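About Gavau

Gavau tests robot grippers, arms, wrist cameras and controllers for companies that have to choose between them. We do not build or sell hardware, and we take no commission from anyone who does. Our customers send us two or more products that look similar on paper, and we send back measurements, logs and a written recommendation.

The company was started by Harish Pathak and Drita Hodžić, who had both spent years integrating arms into packaging lines. Data sheets for grippers gave payload and stroke, and very little on what happened to the fingertips after a month of use. The first Gavau report compared three finger coverings on one parallel gripper. It ran to 20 pages, most of them tables, and the format has changed little.

What we test

Grippers make up the larger part of our work. A standard comparison covers grip force at five openings, repeatability of closing position, slip under side load, and wear of the contact surface. Each finger set goes through 510 closing cycles before the first inspection. Fingertips are photographed before and after under the same lamp, and any lifting or fraying at the edge of a covering is recorded separately from wear on the pad.

Wrist cameras are tested on the arm, with the fingers fitted. A camera that performs well on a bench stand can lose a good part of its useful view once a gripper is mounted below it. Glossy fingers add reflections, and exposure set for a dark gripper tends to wash out pale surfaces further away. We report the share of the view taken up by the fingers at each opening, along with focus, exposure lag and delay from shutter to controller.

Controllers are compared on the same arm with the same motion files. We log path error, settling time and behavior after a protective stop.

Where we test

Bench work is done in our own lab, at fixed light levels. Room work is done in furnished homes, with the contents left in place. Household floors, mixed furniture and uneven daylight produce failures that a bench does not, particularly in depth estimation around thin chair legs and polished tile. 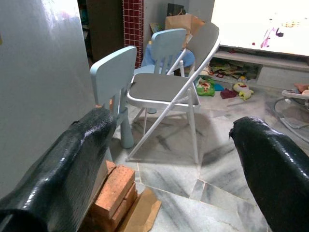
Wrist camera view, room work: black-wrapped fingers, folding chair and child's chairs on marble tile.

For room work we use a fixed list of approach poses for each site. Every product under comparison is run through the same list in the same order, and the room is checked against reference photos between runs. If an object has moved, the run is repeated. Bok-nam Yeon keeps the pose lists and signs off each site before testing begins.

Recent projects

Tallico asked us to compare two wrist cameras for a mobile arm. The wider lens gave better coverage near the floor but showed more of both fingers at every opening. We recommended the narrower lens with the mount tilted forward.

Berkell supplied four finger coverings for a wear study. The set included 742 logged grasps on household items. Two coverings were withdrawn by the maker after the interim report in October.

Mudaliar uses our controller test files for its own incoming inspection. The files are revised once a year.

People

Harish Pathak, test planning and customer contact
Drita Hodžić, mechanical testing and fixtures
Bok-nam Yeon, room work
Pui-shan Peng, cameras and calibration
Ngân Doãn, controllers, logging and data storage

Working with us

Send the model numbers, the intended task and the mounting drawing for your arm. We reply with a test plan and a fixed price. Hardware is returned after the final report unless you ask us to hold it for a repeat test. Raw logs are kept for two years and are available to the customer at any time during that period.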